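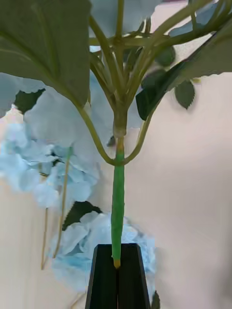
Artificial hydrangea on its green-taped stem

1/ Tarkham 2-2 Fedley at Nseir Park. Some notes on the game, mostly for people who follow the Drundivdale League and couldn't get there. I'm a Tarkham supporter, so read it with that in mind.

2/ Attendance was given as 1378. That's our best home gate since the opening game of last season. Fedley brought a good number and filled most of the covered end. They were loud until our first goal and then loud again after their second.

3/ Same back four as last time out, which I was glad to see. The change was in midfield, where the captain sat out with his hamstring and the kid from the under-19s came in. First league start for him. He plays deeper than the captain does and it left a gap in front of him that Fedley found early.

4/ Fedley went ahead after 8 minutes. Corner from their right, flicked on at the near post, and their center half had a free header at the back. Our keeper got a hand to it. We were marking zones on that one and the back post zone had no one in it.

5/ That's the third goal from a corner we've let in this season and all of them have been at the back post. I would put the tall forward there and leave one fewer up the field. I've said this before on here.

6/ The next half hour was poor from both sides. A lot of long balls, a lot of throw-ins on the far touchline. The wind was blowing toward the parking lot end and neither keeper could judge his kicks. Two of ours went straight out.

7/ The equalizer came on 40 minutes. Our left winger took it past the fullback on the outside, cut it back low, and the number 10 hit it first time from the edge of the box. It took a touch off a defender but it was going in. 1-1 at the break, probably fair.

8/ Someone asked about the penalty shout just before halftime. I was level with it. The defender pulled the shirt, but our striker already had hold of his arm. I've seen them given. I wouldn't have given it.

9/ Second half was much better. We moved the kid up 10 yards and dropped the right-sided midfielder in next to the center halves when Fedley had the ball. They stopped getting through the middle and had to go wide, and their crosses were easy for the keeper.

10/ Our second was a proper goal. Fourteen or fifteen passes, I lost track, out to the right back, over the top for the striker, and he squared it for the winger to tap in at the far post. It was the same winger who made the first one. Easily our best player.

11/ The striker is getting some stick for not scoring, and I don't agree with it. He has set up a goal in each of the last three games and he occupies two defenders all afternoon. If the others keep scoring it's fine by me.

12/ Then we sat back. I understand why, with legs going and one sub left, but the gaffer took off the winger and put on a third center half with plenty of time to play. From that point we had no way of getting up the field – every clearance came straight back.

13/ Fedley's second came from a free kick, 25 yards out, left of center. Good strike, over the wall and down. I'm not blaming the keeper. I am asking why we gave away a free kick there with two men already behind the ball. 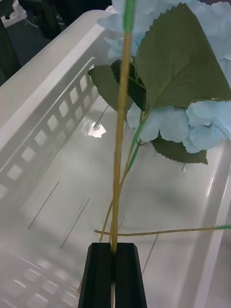

14/ The referee was fine. Five yellow cards and I'd only argue with one of them. Their number 6 could have had a second yellow for the trip on halfway, and their bench knew it – he was off within a couple of minutes.

15/ Fedley are well organized and they'll finish top four. Their left side is strong and both center halves win everything in the air. They do tire. If we'd kept the winger on I think we would have got a third.

16/ A word on the kid: by my reckoning he gave the ball away twice in the second half and won it back both times. Keep him in when the captain returns and move the captain up. That's the team I'd pick.

17/ The draw leaves us fifth, two points behind Fedley, with a game in hand. The reverse fixture at their place is in March.

18/ Next up is the cup tie away. The supporters' bus has 200 tickets to go with it this time, because the home club has given us the whole side stand. The bus leaves the ground at 10:30 a.m. Tickets from the club shop, cash or card.

19/ Reserves won 3-0 in the morning, by the way. I only caught the last twenty minutes. The right back there looks ready for a place on the bench.

20/ Will post the updated table when the late result is in.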